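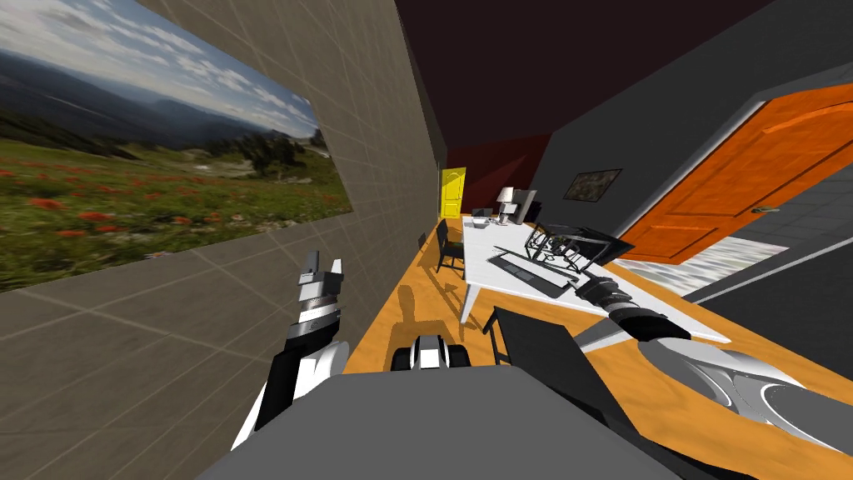
Can a robot that practices only in simulation be trusted with a real desk? Partly, and the results released today by Kettani show how large the unproven part still is.

VULVILLE, 30 September 2020 - Kettani's research group has published the results of 209 simulated trials of Fokach, a training method for two-armed robots. The trials take place in a computer-rendered office with a white desk, a keyboard and two black chairs. Fokach changes the room's colors and the robot's viewing angle between runs, on the theory that a robot trained on variety will cope better with places it has never met.

The theory is popular. The evidence is thinner. In simulation, the method cut failed reaches by 30 percent against the group's March baseline. On hardware at the Alholm lab, the gain shrank to 9 percent over 20 attempts.

"I would not build a product on that second number," said Ruth Ashworth, who led the study. "It could be luck."

Tudur Phillips, who ran the hardware tests, said the simulator still treats contact too kindly. "Things slide and snag on a real desk - ours mostly don't," he said.

Kettani is releasing the failed runs along with the successful ones and makes no claim that the method is ready for use outside the lab. Requests for the data can be sent to the Kettani press office in Vulville.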